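Sodwood sets equipment plan for second disassembly cell

Otunbridge, 21 January 2024 - Sodwood has approved the purchase of a second robotic disassembly cell for its computer refurbishing shop in Otunbridge, with the order to be placed in March. The cell will handle desktop towers, the same work the first one does now.

The budget covers one arm, a two-finger gripper, a wrist camera and a slatted bench. Part trays will be made in house. Sawatzky, which supplied the first arm, quoted for the full package. Pretlow bid on the bench and guarding only and will receive that part of the order.

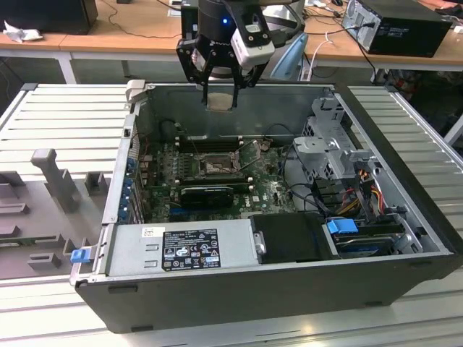

Ravindra Gautam, who runs equipment planning at Sodwood, said the shop took in 357 towers of a single Dell chassis type last quarter and that manual teardown was the slowest station on the floor. "Memory and graphics cards hold most of the resale value," he said. "We sized the cell for those two parts. Hard drives stay with the bench technicians until the data handling procedure is rewritten."

The plan allows 100 hours for setup and acceptance testing. Sawatzky must show 99 memory module removals in 100 attempts with no damage to the slot latches before the final payment is released. Power supplies are left out of the acceptance test - the cable bundles differ too much between units, and the present gripper fingers are too short to route them clear.

Fingers are budgeted as a consumable. Gautam said the first cell's budget had carried no line for them, and replacements were charged to general maintenance for most of the year. Spare fingers, a spare camera bracket and calibration visits now sit under one heading, reviewed every quarter.

Floor space was the other open item. The second bench will stand parallel to the first, leaving the cart aisle at its present width. Power and network drops are already in place on that wall, so no electrical work is in the budget. Operators will load and unload both cells by hand; a conveyor was priced and dropped.

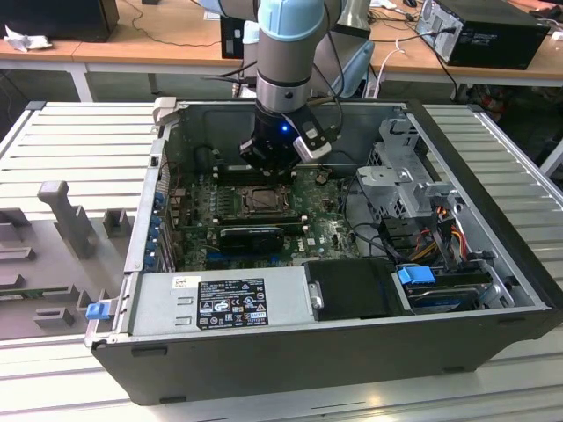 Schedule

Bench and guarding are due first, followed by the arm and controller. Sodwood expects to train 2 operators during acceptance testing and has not set a date for regular production.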